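The long second life of a knitted heel
Why socks fail where they do, and what mills are changing

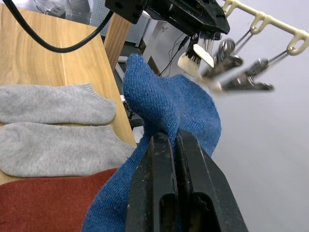 Photograph: Hubert Kaufmann

Most socks wear out in one of two places, the heel or the ball of the foot, and the cause is abrasion in both. The yarn is squeezed between skin and shoe lining, moved a few millimetres, released and squeezed again. Short fibres work their way to the surface, form a fuzz and break off. The yarn thins until a single loop parts, and the loops next to it begin to run.

At the Mistalton knitting works, samples are rubbed on a bench tester until the first loop breaks. A plain cotton heel tested in July lasted 3169 cycles. The mill regards that figure as a baseline, and a low one.

Seraina Pichler, who runs the test room, puts most of the difference between good and bad socks down to three settings: fibre length, twist and stitch density. Longer fibres have fewer loose ends to pull out. A higher twist holds them in place but makes the yarn harsher against the skin. A tighter stitch spreads the load over more loops, at the cost of stretch.

The usual remedy is to add nylon. Larnetti, a spinner that supplies several smaller mills, sells a wool yarn with 14 per cent nylon, wrapped around the core so that the synthetic takes the first wear. Cotton versions behave differently, as the core tends to give way while the wrap is still whole. The heel then turns thin and glassy without a visible hole.

Needle count matters too. A dress sock may be knitted on a cylinder with 200 needles, which gives a fine, flat fabric. Work socks use far fewer needles and a thicker yarn, and can carry a looped terry layer inside the foot.

Washing is harder to test. Pichler's room dries its samples flat, having found that tumble drying shortened the life of the elastic at the cuff well before it affected the heel. A cuff that has gone slack lets the sock slide, and the sliding brings the abrasion back to the heel.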